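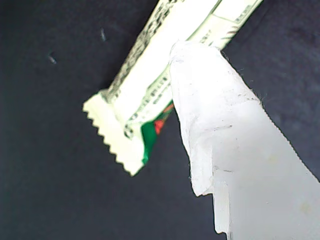
Fistetti arm, notebook, June, evening session

Grip work again today, on the thin packages. The hard boxes are fine for a while now and I stopped to worry about them. The bars are the difficult group, as the film is slippery and the bar inside does not fill the whole package, so the finger can press on something soft or on something hard depending on where it arrives. I put the white cloth sleeve over the fingertip again and went for the lower part of the body, beside the green print and a short way up from the crimped end. That is the place I want as the standard one for all the bars. The crimp itself is flat and I don't want to grip there, I tried it last month and the package turned every time.

Sleeve notes. The fabric is cut from an old pillow case, folded one time and held with thread. It has gray smudges already and the edge is getting fuzzy, so I should sew a proper hem or accept to change it often. Without the sleeve the plastic slides on the film. With silicone (I tried the kitchen kind) it holds too much and the bar does not let go when the finger opens. Cloth is between these two. I would like to try also a thin rubber glove cut at the finger, there is a box of them next to the sink in the workshop.

One thing to repair: the left side of the sleeve hangs in a loose flap. If the flap goes below the package before the finger does, it could lift the edge a little and then the contact point is moved. Small elastic band at the base, maybe. Don't use tape, tape leaves glue on the print and I had to clean it with alcohol.

Finger, printed part. Still the version with the ridge on the side. The layers go across and I feel them with the nail, but I did not sand it, the sleeve needs something to hold to. Next print I will make the notch at the bottom deeper, so the thread can sit there. Print time was long for such a small part, I think my settings are too careful.

Force. Current limit on the finger motor is set to 32 percent. At this value the bar is held and I did not find broken pieces after opening the package (I ate it, it was okay). Above that I hear the motor complain and I don't like the sound. The encoder on this joint says 3,765 at the closed position with no object. Please, if somebody uses the arm at Tudbridge when I am not there, check this number first and write it on the page. Last time it was different and I lost an evening looking for a mistake in my code.

Surface. Dark mat is staying. The package edge is easy to find against it, the cream color especially, but dust shows very much and the camera program takes small lint for an object sometimes. I added a minimum size to the filter and this helped. Clean the mat before a run anyway.

Light is too strong. On the white cloth and on the pale film the details are washed, and the small text I cannot read at all. For the grip this is no problem. For the label reading, which Cado wants later, it is a big problem – I will turn the lamp to the wall and see if the reflected light is enough.

Software. I moved the approach angle into the config file, so it is not written in 2 places anymore. The old Katona board still drops the connection after more than 2 hours of running. Restart solves it. I ordered a shorter cable but I don't believe much in the cable theory, more in the heat, as the board sits directly on top of the power supply. Tomorrow I move it to the side with two spacers.

To do:
elastic band on the sleeve base
glove finger test, same bar, same place
lamp to the wall
move the board away from the power supply
buy more bars, the ones with different film if possible
return the small hex keys to the drawer, they are in my bag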